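How to Build a Cue Sheet for a One-Person Show

Search this site... Go

Last updated July 27, 2026

A cue sheet lists every light and sound change in a play in the order it is called. The steps apply to a solo piece with one operator running both boards.

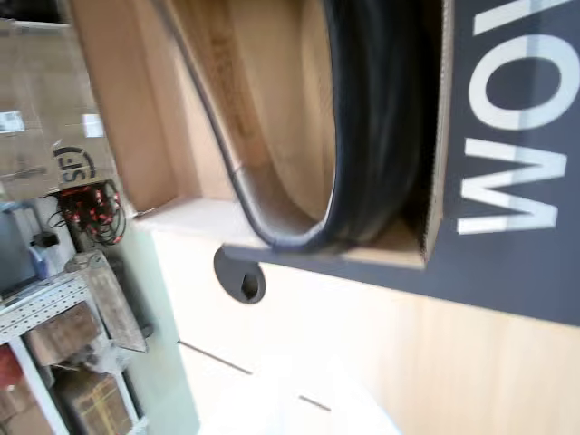
Ilir Georgiev wrote in to ask whether a solo show needs a cue sheet at all, given that he had run Drelline from a marked script for two seasons and missed only one blackout. A marked script will work if the same person runs every performance. It does not work when a house operator takes over after a single rehearsal, and most festival slots are staffed that way.

1. Number the script

Use the final rehearsal draft. Number the pages by hand if the draft has been cut and pasted. Leave a right margin of at least two inches.

2. Mark the anchors

An anchor is the word or movement on which the cue is called. Choose a word the actor never changes. In a solo show the actor will paraphrase more than in a play with partners, so avoid anchors inside long lists or jokes. A movement such as sitting or turning upstage is safer than a line if the operator has a clear view.

3. Write the standby

Place each standby half a page ahead of its cue. Where two cues fall closer together than that, give one standby for both.

4. Assign numbers

Lights take numbers and sound takes letters. Leave gaps in the lighting numbers (5, 10, 15) so that a cue added in tech does not force a renumbering. Skip the letters I and O.

5. Lay out the sheet

Use these columns, left to right:

Page
Standby
Cue
Anchor
What happens
Time in seconds

Keep each cue on one row. A fade with a follow-on gets two rows, with "auto" written in the anchor column of the second. Set the type at 12 point or larger, as the booth light will be dim.

6. Run it dry

Have someone read the script aloud at show speed while the operator calls every cue without the boards. Mark any row where the call was late. Move the standby first. Move the anchor only if the call is still late on a second reading.

7. Run cue to cue

In the theater, skip the text between cues. Start each section two lines before the standby. The festival version of Flutham had a 4-hour tech and finished its cue to cue with time left for one full run, mainly through skipping the long monologue in the middle, where nothing changed.

8. Freeze and copy

After the last rehearsal, copy all handwritten changes onto a clean sheet. Print two copies. One stays in the booth and the other travels with the script. Destroy earlier versions.

If the show moves to a new house, keep the cue numbers and anchors and rewrite only the levels and times.

2,416 views | 4 comments | Share

Contact | Copyright Tallia Stage Notes | Back to top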